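Workshop tips: testing a kitchen handling routine in simulation

Issued by the Plakidley Household Automation Group for partner workshops at Drotomville and Trindness. Revised Sun 2 June.

The advice on this page comes from our study of how well a two-fingered gripper, trained on simulated kitchens, copes with utensils and baked goods placed close together. Each layout was run 400 times in simulation before it was tried on a real worktop. Workshops repeating the study should follow the same order.

Preparing the layout

Place the utensil and the food within reach of the gripper, and change their positions between runs. A routine trained on one fixed layout will learn that layout and little else. In our March trials the version trained on fixed positions failed on most new arrangements, although its scores in training had been high.

Use plain surfaces first. Patterned cloths and boards may be added once the routine is steady. Long handles should be included from the beginning, as they hide part of whatever lies behind them and the routine must learn to work with an incomplete view.
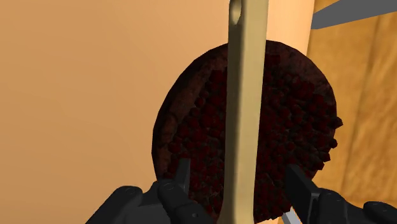

Lighting should be varied as well. We used 80 lighting settings for each layout, from bright and even to heavily shaded. Dark foods gave the most trouble. The routine tended to misjudge where the rim ended when the filling and the crust were close in tone, and it improved only after shaded examples made up a larger share of the training set.

Keep the shapes simple. Coarse models of fruit and pastry ran faster than detailed ones, and the Liew scoring sheet showed no loss of accuracy when the finished routine was moved to real dishes. Time saved on modelling is better spent on further layouts.

Recording results

Enter every run on the sheet, including those stopped early. A run counts as a success when the utensil has been lifted clear and the food has not been moved. Runs in which the food is nudged should be entered separately from dropped utensils, as the two faults call for different corrections.

Moving to the worktop

Begin with an empty dish and a wooden spoon. Wipe the fingertips between runs, and check the joints for crumbs at the end of each session. Allow at least 300 successful simulated runs on a layout before attempting it with food.

Completed sheets should be returned to the Plakidley office with the layout number written on every page.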